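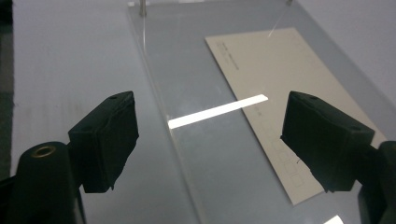 Plant operators had been asking for a shorter lead time on hydraulic hose assemblies, Nusrat Bugti said, and the old schedule no longer worked for them.

**Fekow adds hose assembly service in Ross**

12/29/21 – Fekow now crimps and tests hydraulic hoses at its Ross branch. The service covers 40 hose types and 700 fittings – straight, elbow and flanged. Standard orders ship in 3 working days. Each assembly is pressure tested and tagged with a part number for reordering.

Orders from Purkness will also be filled from Ross.

Contact: Irfan Satti, Fekow sales office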